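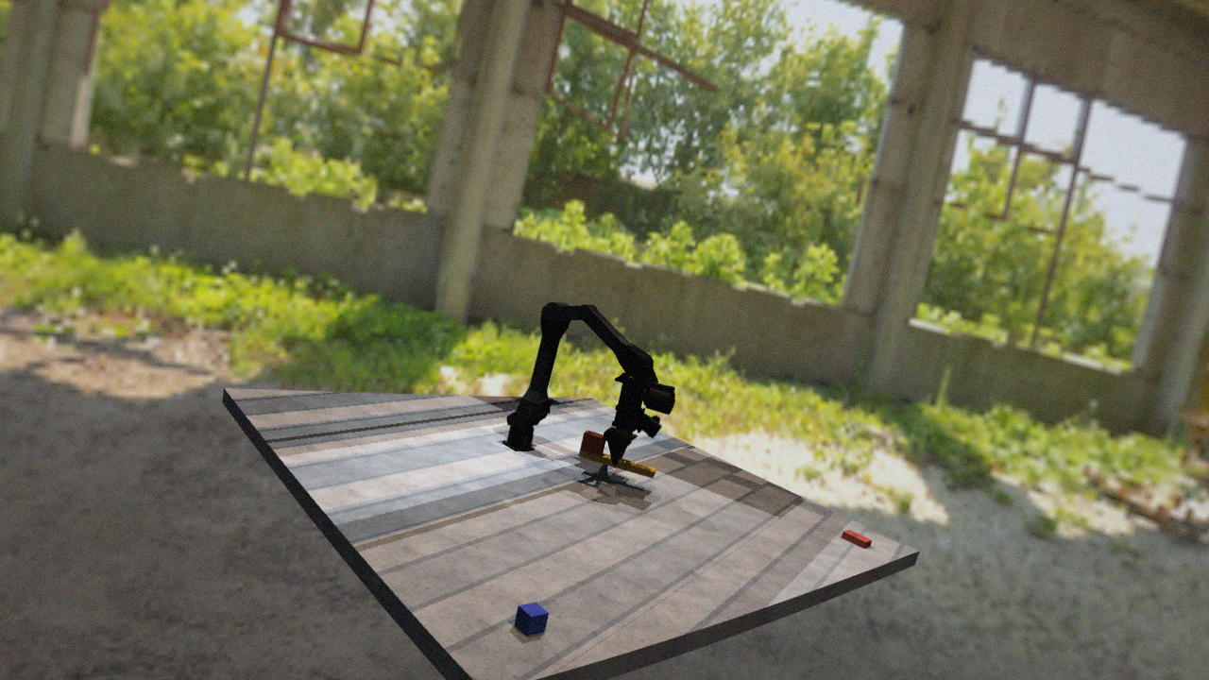

Tabletop with a plank-pattern surface, set in an old concrete building with trees outside the openings.

Trirnlow flooring works open day, Mosetthorpe

The works opens its doors every March and this was my first time going. Parking is on the grass past the weighbridge. Gates opened at 9 and there was already a line for the sausage sizzle.

Tours went in groups. Ours was led by Seren Yorath, who has run the print line for years and talks quickly, so stand near the front. The first stop was the paper store, where the decor rolls are kept. Each roll holds 3,520 metres and is left to settle before it goes to the press. Oak patterns sell best, the greyer colours less than they used to.

The press hall was loud and we were given earplugs. Boards go in at 200 degrees and come out the other end onto cooling racks. You can't get close, but there is a walkway with a decent view.

After that came the sample room, which has 104 board finishes on the wall. Branislav Štefanec showed us how to check a pattern for repeats by laying boards side by side and looking along them from a low angle. I have since found two matching knots in my own hallway.

Lunch was in the canteen. The Gremmont bus leaves from the front gate at 2.15 and the next one is after four. Wear closed shoes or they won't let you past reception. Offcuts are sold by the bundle near the exit, cash only.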